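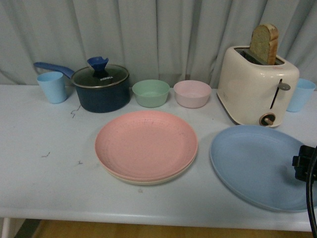 Starter kitchen for my niece, first apartment, moving in November. Budget is 190 dollars total, and that has to cover something to cook in, something to eat off of, and a toaster. She wants pastels, no discussion. The navy pan is a KONKA with the glass lid, and I'm fine with it being the one dark thing, but she's not sure. Also plates – keep the big light blue one or go all pink and cream? Opinions pls, I have to finish buying this week.

Forum Home | Kitchen & Table | New Posts | Search | Log In

tapwater_jo
Keep the navy. All pastel everything looks like a nursery. One dark pan makes the mint and pink bowls look like you meant it.

Ciltivness
disagree. if she said pastels get pastels. she's the one looking at it every morning. Sollell does a cream saucepan, 20 bucks at the outlet by me, lid included

tapwater_jo
Cream pan on a gas stove. Good luck scrubbing that.

Ciltivness
mine's two years old and looks ok. you just dont leave tomato in it overnight

moving_aunt
It's electric if that matters. And 20 is tempting but I already have the navy one, so it'd be an extra pan. Not neccessarily bad, she only has the one.

OldPantry767
Second pan yes, but get a skillet. One saucepan and no skillet means no eggs. What did you spend so far?

moving_aunt
70 left out of the 190. Still need a skillet then, silverware, a can opener, a cutting board. Dish towels I have.

OldPantry767
Plenty. Thrift the silverware. Don't buy a set in a box, the forks bend.
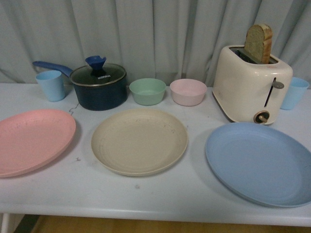
moving_aunt
Anyway I keep going back and forth. My sister thinks the blue is too big for her cupboards – they're shallow, the door has to close on it. Haven't measured. Going over there tomorrow with a tape.

Helero_fan
Measure before anything else!! I had a whole shelf of dinner plates that stuck out half an inch and the door hung open for a year. Ended up eating off salad plates.

tapwater_jo
If the blue fits keep it. Goes with the cups.

Ciltivness
ok on that one I agree with jo. blue cups, blue plate, fine. still say lose the navy pan

Apolline Deschamps
Question about the bowls. Are they deep enough for soup? They look more like a cereal or side dish thing to me. I gave my son shallow ones like that and he carried ramen to the couch exactly one time.

moving_aunt
Good point, hadnt thought about soup. She eats a lot of soup. Might leave those two for fruit or whatever and get one real bowl. A mug type thing with a handle maybe.

Apolline Deschamps
Yes, handle. Tapsell has them, the wide ones. Colors change every season so I can't promise a pink.

OldPantry767
Toaster's good though. Cream goes with anything. Check the crumb tray comes out easy, I've had two that didn't and you end up shaking the thing over the sink.

Ciltivness
unplug it first lol

moving_aunt
Will check the tray. So list now is skillet, one soup mug, thrifted forks etc, can opener, cutting board. Navy pan stays unless she really hates it. Plates depend on the cupboard.

tapwater_jo
Wood cutting board or plastic?

moving_aunt
Plastic, she'll put it in the dishwasher no matter what I say

OldPantry767
Get two then. One for meat.

Helero_fan
Did you measure yet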